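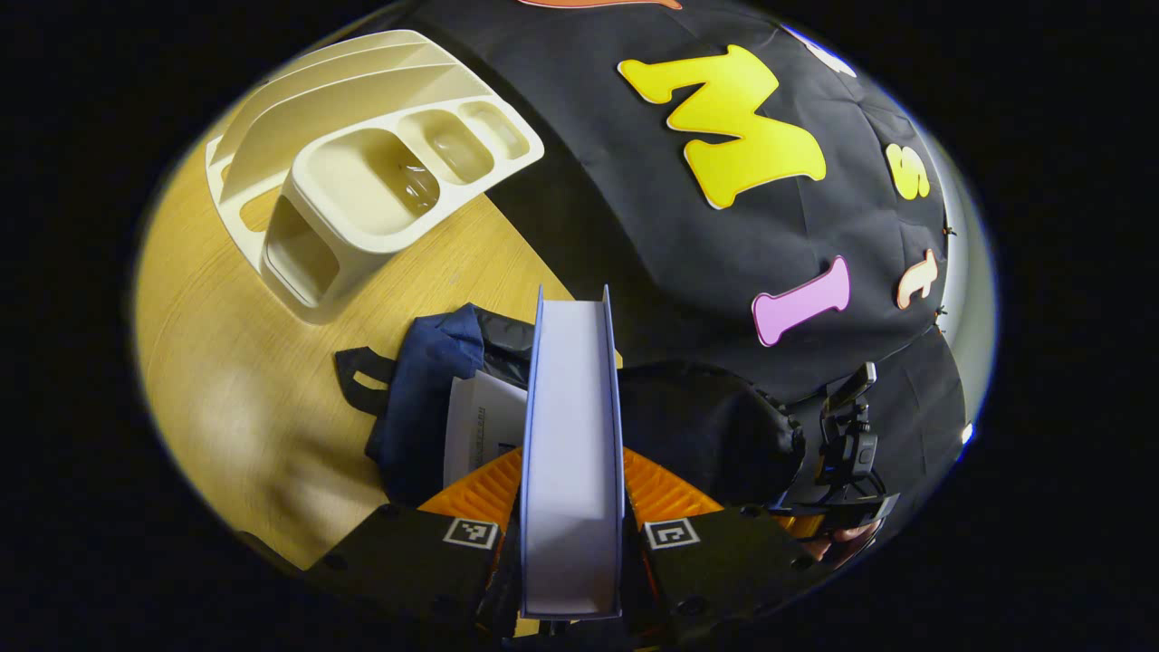

글·Shezi

Clurnurlow 스쿠마르(Skumar) 그루브 샘플러

여름용 댄스 트랙을 만들다 보면 베이스 한 줄이랑 박수 소리만으로 한 시간이 훌쩍 가잖아요. Skumar는 딱 그 시간을 재미있게 만들어 주는 기계입니다. 매장에 들어온 날부터 퇴근이 늦어졌어요(진심으로 추천하는 이유의 절반입니다).

패드는 12개이고 벨로시티를 꽤 섬세하게 받아요. 살살 두드리면 고스트 노트가 살아나고, 세게 치면 디스코 스네어가 시원하게 터집니다. 시퀀서는 트랙당 최대 32스텝! 스윙 값을 트랙마다 따로 줄 수 있어서 하이햇만 살짝 뒤로 밀고 킥은 정박에 두는 식의 작업이 금방 됩니다. 저는 이 기능 하나로 예전 데모를 전부 다시 열어 봤어요.

내장 이펙트는 14종. 테이프 딜레이와 페이저가 특히 좋고, 보코더는 취향을 좀 탑니다. 리버브는 긴 설정에서 저역이 뭉치는 편이라 로우컷을 같이 걸어 주세요. 사이드체인 컴프레서가 마스터가 아니라 트랙별로 걸린다는 점도 반갑고요.

Lasau 사운드 팩

기본 구성에 Lasau 팩이 들어 있습니다. 펑크 기타 커팅, 슬랩 베이스, 손뼉, 카우벨, 토크박스 느낌의 리드까지 루프가 45개예요. 템포를 바꿔도 음정은 그대로 따라옵니다. 피처링 보컬을 얹을 자리를 비워 두고 편곡한 루프가 많아서 가수와 같이 작업하는 분들께 잘 맞을 것 같아요.

사양
패드: 12개, 벨로시티 및 애프터터치 지원
시퀀서: 트랙당 최대 32스텝
이펙트: 14종
출력: 스테레오 메인, 헤드폰
연결: USB-C, MIDI 입출력(미니 단자)
전원: USB-C 전원, 내장 배터리 없음

구성품
본체, USB-C 케이블, MIDI 변환 케이블 두 개, 빠른 시작 안내서, Lasau 팩 다운로드 코드

자주 들어오는 문의

라이브에서 써도 되나요?
네. 패턴 전환이 끊김 없이 되고, 패드를 길게 눌러 거는 필인도 있습니다. 배터리가 없으니 보조 배터리를 챙기세요.

컴퓨터로 트랙을 나눠서 녹음할 수 있나요?
USB로 연결하면 트랙별로 따로 들어갑니다. 전용 드라이버는 필요 없어요.

직접 두드려 보고 싶은데요.
화요일 오후 2시부터 매장 시연대에 켜 둡니다. 쓰시던 헤드폰을 가져오시면 비교하기 좋아요. 다음 입고는 12월이고, 색상은 검정과 크림 두 가지입니다.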